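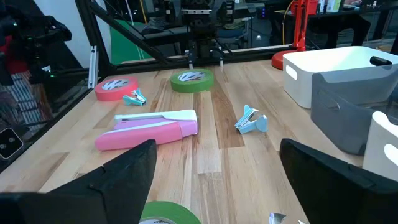 Tape rolls, staple removers and a pink stapler on the sorting table, from the wrist camera of one of the cell's two arms.

Sorting by what the hand can feel in advance

A team at Rostami is training robot arms to predict a bad grasp before the fingers close. The gains are real, and they are unevenly spread.

A stapler on its side is a poor object for a parallel gripper. The body is long, the two halves do not line up, and the hinge sits at one end. If the fingers close near the hinge, the object holds its shape. If they close toward the front, the arm and base can move against each other, and the stapler rotates out of the grip during the lift.

Ghazal Mahmoudi has spent the better part of two years on failures of this type. Her group at Rostami, a research lab in Tumudport, works on tabletop sorting: taking mixed office supplies off a surface and placing them in bins by category. The task has been demonstrated many times by many labs. Mahmoudi's interest is in the attempts that demonstrations leave out.

"Most sorting results report the fraction of objects that end up in the right bin," she says. "They don't report how many times the arm tried, or what it did to the rest of the table on the way."

Her group's method, called Pilside, adds a second prediction to a standard imitation-learned policy. The policy takes camera images and arm positions and outputs a short chunk of motion. Pilside takes the same inputs plus the proposed chunk, and outputs a single number, the expected slip of the object relative to the fingers over the first part of the lift. If the number exceeds a threshold, the chunk is discarded and the policy is sampled again. After 10 rejections the arm backs off, changes its viewing angle and starts over.

The idea of scoring an action before taking it is old. What the group claims as its contribution is the way the score is learned. Slip is difficult to label by hand. Annotators disagree about when it begins, and small rotations are hard to see from overhead. Pilside gets its labels from the wrist camera. When an object is held, its position in the wrist view should stay constant, because the camera moves with the fingers. Any drift of the object in that view is slip, and it can be measured without a person in the loop.

This places demands on the view. The fingertips have to be visible, and so does a useful area of table beyond them. The group settled on a mounting angle that keeps both wedge-shaped fingers in the lower corners of the image. Earlier mounts showed more of the bins and less of the grasp. Mahmoudi describes the change as the least publishable and most useful thing the lab did in the first year.

The training set is small by current standards. It consists of 404 teleoperated episodes, each starting from a different layout. Objects were drawn from the contents of an ordinary supply drawer, with masking tape, staplers and staple removers making up the bulk. The operators were told to attempt grasps they expected to fail as well as ones they expected to work. A policy trained on clean demonstrations alone rarely visits the region where slip occurs, and the predictor then has nothing to learn from.

The worktable was supplied by Furnetti, which makes furniture for workshops. Its wooden top has planks of clearly different tones, and the group first regarded this as a nuisance. A light blue staple remover on a dark plank is easy to segment. The same object on a pale plank gives a weaker edge along its metal jaws. The group considered covering the surface with a plain mat, and decided against it on the grounds that a predictor that needs a mat is of little use elsewhere.

Evaluation used 200 trials, split evenly between the base policy and the base policy with Pilside. Each trial was one layout, cleared until the arm finished or a time limit expired. The two conditions used matched layouts, reset by hand from a reference photograph.

On staplers, drops during the lift fell by more than half. Staple removers improved by a smaller margin. Tape rolls did not improve at all. The group's explanation is that a roll lying flat offers very few workable grasps to begin with: the fingers either straddle the full diameter or take hold of the wall, one finger inside the core. The base policy had already learned both. Rejecting samples gave it nothing better to choose from and added time.

The time cost is the obvious objection. Resampling lengthened the average trial by 15 percent. For a sorting station paid by throughput, a dropped stapler that lands back on the table may cost less than the hesitation that prevented it. Mahmoudi accepts the point for staplers. She argues that the balance shifts with objects that break or spill, and concedes that her group has not tested any.

There is a second, less obvious limit. The predictor evaluates one object at a time. In cluttered layouts, items often touch. A staple remover leaning against a tape roll can be gripped with almost no slip and still drag the roll some distance when it is lifted. Pilside scores such a grasp as good, and by its own definition the score is correct. The trial logs show several cases in which the arm made a secure grasp and pushed a neighboring object out of reach in the process.

The group tried extending the drift measurement to objects outside the fingers. The results were noisy. During a lift, everything on the table moves in the wrist view, and separating real displacement from camera motion requires an accurate estimate of depth. Errors of a few millimeters were enough to swamp the signal. A fixed camera would remove the problem, at the price of the close view that makes the slip labels reliable. Combining the two is the subject of current work.

The threshold is also unresolved. It was set by hand, once, and kept for all object types. Lowering it made the arm cautious to the point where it timed out on layouts the base policy could finish. Raising it erased the benefit on staple removers first. A threshold learned per category would likely perform better on the reported numbers, but it would require the system to know the category before grasping, and the current design makes no such assumption. Sorting happens after the lift, when the object is held still in front of the camera and is easier to identify.

Mahmoudi plans to release the episodes in December, failures included. The failed grasps are stored in the same format as the successful ones, with the drift curve attached to each. She expects other groups to find uses for the curves that have little to do with rejecting actions, such as adjusting grip force partway through a lift. Her own arms cannot do that yet. The grippers are position-controlled, and the fingers close to a commanded width whatever is between them.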